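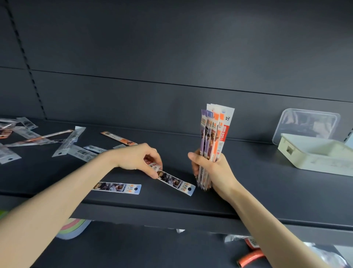 My aunt said over the phone that you can't run a stationery department on feelings, and that the refills had to go by number like everything else in the place. Then she hung up to deal with a delivery, and I was left with a shelf of refills and all my feelings.

I should explain that I'd been at Staltano for nine days. Staltano was my aunt's shop, three floors of things people need for their desks or believe they need, and I was on the second floor because the first floor had customers on it. She'd given me an apron, a key to the stockroom and one rule — every packet faces front, lowest number on the left.

Well, I'd tried it her way. I really had! But on that shelf I had the ones with cartoon faces on the cards, and the numbers split them up terribly. You'd have a boy with blue hair on one end and the girl he was obviously in love with way down by the erasers. So I'd started putting them back in families. I'd pick up a handful, hold it upright, flip through it like a deck of cards, and pull out whoever didn't belong. It was the best part of my day (there wasn't a lot of competition).

The trouble was the woman in the green coat. She came in every afternoon after the school bus went by, and she always bought one refill, and she always knew exactly where it was. She never looked. She'd walk up, put out her hand, take the packet and go to the register. Three steps, reach, done. I found out on my second day that she could hardly see, and that she'd learned the shelf by feel back when my aunt still had dark hair.

Nobody had mentioned this to me when I began on the families. So that afternoon, in she came, three steps, and out went her hand, and it closed on a packet, and she stopped.

"This is a fat one," she said.

I said it was a very popular one.

"I have a thin pen."

I told her the whole thing then. I talk when I'm nervous, so she got the blue hair, the girl by the erasers, all of it. She listened with her head tipped over to one side and the fat refill still in her fingers.

"What's on mine?" she asked. "The one I buy."

I went and dug it out. I'd put it in with a family of 8, a big noisy bunch, and I described it for her as well as I could. A girl with brown hair, looking off at something. I said she seemed like the sensible one.

"All these years," the woman said, "I thought it was a plain card."

She had me do the rest after that. We went down the whole shelf, me holding them up out of habit and her asking questions I had no answers to, like whether the boy was kind, and what they were all supposed to be studying for. We were at it until the lights on the first floor went off and my aunt came up the stairs with the cash bag under her arm.

My aunt looked at the shelf. She looked at the customer, who was holding the fat refill and the thin one, and at me.

"Lowest number on the left," she said.

"Yes," said the woman in the green coat, "but leave those two next to each other, would you? I'll remember."

She paid for both. I put the others back by number, and it took me until supper.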